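Re: [handling-work] Two-arm trial and the room staff rota
From: Nneka Ugwu
To: handling-work list
Date: 27/09/2022

Borislav Petek wrote:
> The Gostton team have asked what happens to the four people on
> room preparation if the Mesex cell takes over drawers and wall
> pieces. I have told them nothing is settled before October. Can
> someone who has followed the simulated runs say which tasks are
> really going, and which are only moving to a desk?
>
> Also, does the 64-step task sheet still apply?

Borislav,

The task sheet still applies, but only as a list of what a person does by hand. The simulated runs use a shorter one of 13 steps, written by Fadime Duman. Framed pictures are on it, under "approach and grip at the sides". It is the step the room staff asked about most, as it is the one they now do in pairs.

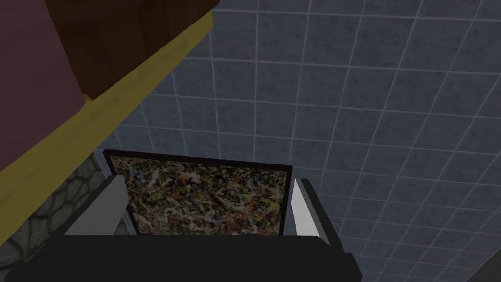

Page last changed: 27/09/2022, list archive

The gripping step has two settings that somebody must choose for each object: how wide the fingers open, and how hard they may press. At present the room staff judge both by feel and write nothing down. Under the new arrangement they will have to put figures to it. Lindiwe Venter has started collecting these from them, and the job is slower than planned — two people who handle the same frame every week gave her quite different answers.

Drawers are a separate matter. The Orner rules allow one arm to work near a cabinet while the other stays clear, and both must be open and empty before a new step begins.
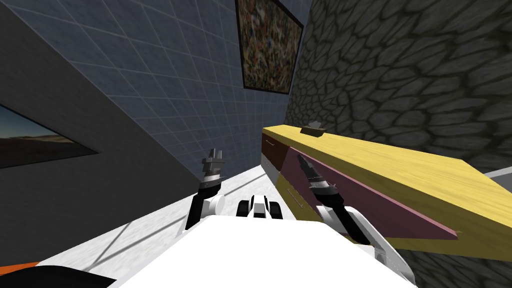

A person opening a drawer also looks at what is standing on top and moves it if it might fall. The 13 steps do not include that check. I have asked for it to be added as a separate step, with a stop and a call to a person if the top is not as expected. Georgiou object that this will raise the number of calls. I accept that it will. Over 300 simulated runs we had 11 stops for other causes, so there is room for more.

On the rota, my reading is as follows. Lifting and fetching would go from the morning shift. Checking would stay, and answering calls would be new. Answering calls is not light work, as it means leaving one task half done to deal with another, and the present grading takes no account of it. Dragica Kneževič has the grading sheet and should see it before anything is said to Gostton.

I would not promise them that four posts remain four. I would tell them which tasks are under trial and give them the 13 steps to mark up.

Nneka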